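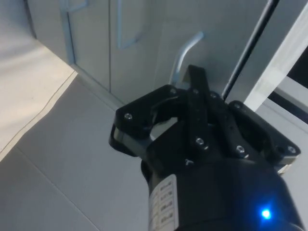 生活版·居住组

把手又装回来了

Tovik小区的一户人家去年搬进新房时，厨房柜门上一个把手都没有。门板是按弹式的，手指一推，门自己弹开一条缝。到了三月，女主人找来原来的安装师傅，请他在下层的柜门上重新打孔，装上弯形的金属拉手。她的理由很简单：洗菜的时候手上有水，一天要推很多次，门板上全是印子；抱着锅转身，胯一碰，门又开了。

师傅说，这类活今年接得不少，多数来自交房两三年的小区。打孔本身用不了多长时间，麻烦在门板。烤漆的板子打偏一点就崩边，补不回去，所以他要先贴美纹纸，再用定位模板，钻头从正面慢慢走。有的业主看过他手机里崩边的照片，决定只改最常用的几扇。

无把手橱柜在国内流行起来，时间并不长。早些年的整体橱柜几乎都有把手，样式以铝合金长条和仿古铜的为主，拉手和合页、滑轨一起列在报价单的五金栏里，很少有人单独去挑。后来开放式厨房多了，橱柜正对着客厅沙发，业主开始希望它看上去像一面墙。样板间先改，装修公司的效果图跟着改，按弹器和隐形拉槽成了升级项，要加钱。

Dredelum是一家做柜体五金的工厂，产品从合页到抽屉滑轨都有。厂里负责样品的人介绍，拉手一度只占出货的很小一块，有两条生产线转去做了别的件。从前年起订单回升，走得最快的款式是两端弯折、中间平直的一类，业内叫弓形拉手或者弯拉手。它的好处在于手指可以从后面整个穿过去，不必捏，也不必抠。戴着隔热手套能拉，手上沾了面粉也能拉。

弯拉手要看的尺寸有两个，一个是孔距，一个是手指空间。孔距指两颗固定螺丝中心之间的距离，换拉手时必须对上，否则要重新打孔，旧孔还得想办法遮住。手指空间是拉手内侧到门板的净深，这个数在网店页面上常常不写。太浅，指节会蹭门板，冬天穿厚袖子时更明显；太深，走道窄的厨房里容易挂衣服口袋和围裙带子。厂里的人建议买之前先买一个试，装在最常开的那扇门上用一阵，再决定整套换不换。

隐形拉槽的问题又不一样。它是在门板上沿或柜体之间留一道凹槽，手伸进去向外拉，外观上干净，也没有按弹器失灵的麻烦。缺点是槽朝上，炒菜的油烟、切菜掉下来的碎屑都往里落。做家政保洁的人对这道槽印象很深，清理它要用包了湿布的薄铲子，一格一格刮过去。有一位在几个小区轮流做保洁的阿姨说，进门先看橱柜，有槽的厨房她会多报半个钟头。

也有一直没有换过的地方。公共机构的更衣室、学校的实验准备间、社区食堂的后厨，柜门上始终是金属把手，地面始终是浅色瓷砖，换过几轮装修还是这样。Jemurham社区食堂三年前翻新，设计方最初给的方案里，备餐间用的是无把手高柜，理由是好擦洗。食堂那边看完图纸，提出全部换成带拉手的。管后厨的人解释，送餐高峰时一个人一手端盘，另一手开柜，按弹式要用力往里压，压完手要让开，等门弹出来再拉，一个动作变成了三个。图纸改了，多花的钱从墙面材料里省了出来。

这个食堂每天中午供应119份套餐，吃饭的以附近的老人为主。前厅有一排自取餐具的柜子，原先是小圆钮，翻新时也换成了弯拉手。换之前，食堂的工作人员常看到老人站在柜前，用两个手指捏着圆钮往外拽，拽不动就叫人帮忙。圆钮要靠捏力，手指关节不好的人捏不住，尤其是早上刚出门、手还僵的时候。横着的拉手可以用四根手指勾住，靠手臂往后带，省下来的力气不小。

做居家适老改造的人对这件事讲得更细。Sulemana是一家专做旧房改造的工作室，接的单子里，卫生间扶手和防滑地面排在最前，柜门和抽屉往往被放在最后，甚至不在清单里。工作室的设计师上门时习惯请老人照平常的样子做一顿饭，自己在旁边看。看下来，老人在厨房里弯腰、踮脚、拉拽的次数远比家属想的多。很多家庭的米桶放在最底下的柜子里，拉手装在门板上角，老人得先弯腰去够，再蹲下来取米。把拉手改成竖装，位置上移，弯腰的幅度就小一些。

横装还是竖装，各家习惯不同。通常的做法是抽屉横装，对开门竖装，吊柜的拉手靠下，地柜的拉手靠上。这样手从台面高度伸过去，路程都最短。但有的设计师为了立面整齐，把地柜的门也一律横装，拉手居中排成一条线，照片上好看，开门时却要多用一点力，原因是受力点离合页近了。学过杠杆的人都明白，家里那扇门越开越沉，有时候毛病就出在这里。

材料方面，目前市面上最多的是锌合金、铝合金和不锈钢。锌合金便于做造型，价格低，靠表面电镀撑着，镀层薄的用几年会起点、发毛。铝合金轻，阳极氧化以后不容易掉色，碰硬物会留坑。不锈钢最耐用，也最沉，拉丝面比镜面好打理。银色一直是卖得最稳的颜色，黑色前几年涨得快，近来退了一些，金色主要跟着卧室衣柜走。浅灰柜门配银色拉手是装修公司报得最多的组合，门店的说法是不挑地砖，白的、灰的、带点米黄的都能放在一起。

柜门颜色本身也在变。纯白门板一度占了大半，用久了发黄，新补的一扇和旧的对不上，售后纠纷不少。浅灰显脏比白色慢，色差也不那么刺眼，很多出租公寓的运营方整批选了它。有一家公寓的工程部门算过账，同样住满一轮租期，浅灰门板的更换量比白色少，拉手松动反倒成了报修里排在前面的一项。原因多半是螺丝。门板厚度和螺丝长度不匹配，装的时候拧到底了，里面却没有吃紧，租客每天拉几次，慢慢就晃。

修起来并不难。打开柜门，从背面能看到两颗螺丝，用十字螺丝刀拧紧即可。拧紧后过几天又松的，应该取下螺丝比一下长度，换成短一号的，或者在背面加一片垫圈。孔已经磨大的，可以在背面垫一块小铁片，把力分散开。不要往孔里灌胶，下次再换会很麻烦，胶把门板的芯材带下来，那扇门就只能整块更换。清洁时也不必用钢丝球，中性洗洁精兑水，软布擦过再用干布收一遍，拉手根部和门板接触的那一圈容易积油，用旧牙刷刷几下就行。

价格上，普通弯拉手从几块钱到几十块钱一只，差别主要在壁厚和表面处理。一套中等大小的厨房，地柜加吊柜，通常用11只到二十来只。加上打孔的人工，比换一套按弹器贵不了多少。按弹器自己也有寿命，里面是弹簧和磁头，用久了会弹不出来，或者关不住，半夜听见厨房里轻轻响一声，柜门开了。

Tovik小区那户人家最后只改了下层。吊柜她还是保留了按弹式，因为个子不矮，抬手一推就到，平时开的次数也少。师傅走之前把多出来的一只拉手和几颗螺丝装进小袋子，贴在水槽柜的内侧，说以后坏了照着这个买，孔距对上就行。她后来又给他打过一次电话，问的是浴室镜柜能不能也装。师傅问她镜面多厚，让她先量一下，再拍张柜门背面的照片发过去。

（居住组采写）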